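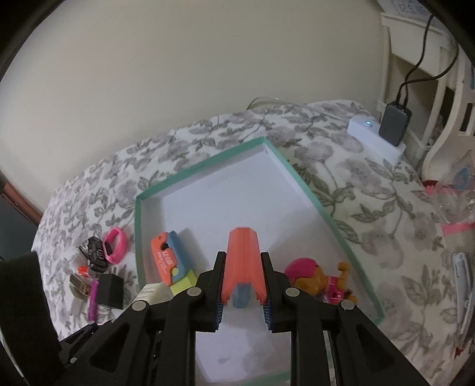
Pinhole Photography in Kindham: Project Report

Naomi Obura, Parkthorpe College

I wanted to find out how good a photograph you can make without a lens, and I loved every minute of it! My camera was a biscuit tin painted matt black inside, with a hole made by a fine sewing needle in a square cut from a drinks can.

Over September I exposed 37 sheets of photographic paper. The first 12 were nearly all too dark or too pale, but they taught me a lot about timing. In full sun by the river at Kindham, 19 seconds gave lovely soft greys. Under the trees on Geltstead Lane I needed 97 seconds, and even then the shadows stayed empty. 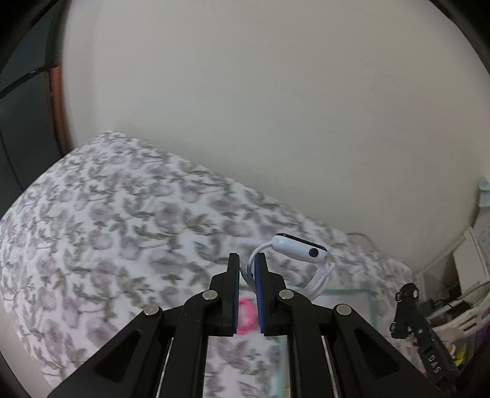 Gripper with blue pads on the jaws

The biggest surprise was the depth of focus — a fence post right by the tin and the church tower far behind it came out equally sharp (or equally soft, if I'm being strict). My smaller second hole gave crisper edges but much longer exposures, and two sheets were spoiled by wind rocking the tin.

Next term I want to try a curved paper holder, which should stretch the view at both sides.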